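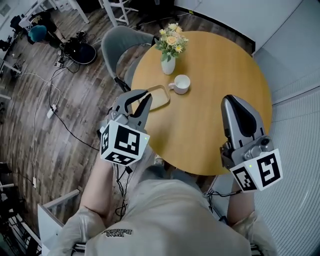
スピーカー買い替えた。前のやつ、低音でビリビリいうようになって早三ヶ月。もう限界。新しいのはLusariっていうメーカーの小さいやつで、3,850円。安い。安すぎてちょっと怖かったけど、口コミが311件あって、まあ死にはしないだろうと。置き場所は最初から決めてた、丸い木のテーブル。蜂蜜っぽい色の天板のやつ、四角い木のトレーも置いてあるし、その横あたりにちょこんと。で、実際鳴らしてみたら、木の上に直置きだと低音がけっこう膨らむ。ボワボワ。下に折ったタオル敷いたらだいぶ締まった。見た目は最悪。

2018年10月3日。

えーと、ちゃんとした感想。まず音。期待してなかった分、びっくりした。声がすごく近い。ラジオとかポッドキャスト聴くならこれで十分すぎる。ピアノもいい。シンバルはちょっとシャリつくかな。音量は60くらいまで上げると箱が鳴き始める感じがあって、うちだと普段は38で足りてる。夜はもっと下げる。壁薄いんで。

低音はまあ、このサイズなので。ズンズン来るのが好きな人は別のにしたほうがいい。前に使ってたZenixのはもっと出てたけど、出すぎて壊れたのかも。知らんけど。

接続。ここが問題。スマホは一発。パソコンが全然だめ。一覧には出るのに押すと「接続できません」。再起動、削除、また再起動。四回やった。結局、スマホ側のBluetoothを切ってからやったらあっさりつながった。取り合いしてたらしい。説明書には書いてない。というか説明書、日本語のページが半分しかなくて、残りは英語。しかも字が米粒。二台同時は無理ってことだけは覚えといたほうがいいでです。

あと電源入れたときの音。でかい。ポーン!って鳴る。朝六時にやって後悔した。消す方法を探したけど見つからず。誰か知ってたら教えてください、ほんとに。

電池は、毎日二、三時間使って四日もった。充電のケーブルが短いのが地味につらい。コンセントから棚まで届かないので、充電中は床。延長コード買うか迷い中。充電しながらでも聴けるけど、たまにジーって小さいノイズが乗る。別のアダプタにしたら減った。なくなってはない。

ボタンはゴムで、固い。音量と曲送りが同じボタンで、長押しか短押しかで変わるタイプ。これ苦手。音量下げるつもりで曲が戻る。三日で慣れると思ったけど慣れてない。

マイクもついてるので、一度Xiomaraと通話してみた。「お風呂にいるの?」と言われた。いません。近づいてしゃべったらましになったらしいけど、それなら普通に電話を耳に当てたほうが早い。会議とかには使わないほうが無難。ちなみに彼女はGrakisettiのイヤホン派で、スピーカーは買わない主義だそうです。耳疲れないのかな。

迷ってる人向けに書いとくと、候補はもう一つあって、Lindgrenの縦長のやつ。店で聴いたら正直あっちのほうが音は広がる。でも値段が倍以上で、重い。台所と部屋を行ったり来たりするので軽いほうを取った。今のところ後悔はなし。防水じゃないのは買ってから気づいた。流しの横には置けない。ちゃんと読んで買えという話。

そうそう、色は黒と白と緑があって、緑にした。届いたら思ってたよりくすんでた。写真だともっと明るかったんだけどなあ。まあ慣れた。

続きはまた一月くらいに、壊れてなければ書きまs。ご飯炊けたので今日はここまで。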